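Florkaneo bench project: equipment and spending, progress to end of June

Babita asked for this one to be shorter than the last, and for the spreadsheet to add up. Both have been attempted.

Arms. Randisar have held their price for a pair until the end of the summer. Nartey came in 13 per cent lower, then sent a second page listing the cables. With cables they are level. We still prefer Randisar, whose lead time is 6 weeks and whose sales desk answers the phone.

Grippers. No order yet. We budgeted for four two-finger units and would like to keep it that way, though Nelli Koivisto wants a spare pair and has said so in every meeting.

Simulation. The Alta licence is the only thing we have fully paid for, so it is getting plenty of use. Card game boxes and other household items are in the room model.
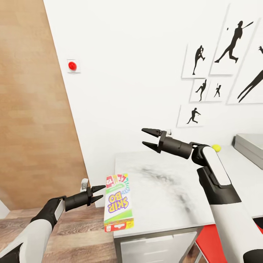

Figure 1. Two-arm layout in simulation, with a Skip-Bo box at the left gripper and the right gripper open.

Spent so far: 23 per cent of the equipment line. We ask to move the unspent travel money across to grippers – the trade fair will have to manage without us.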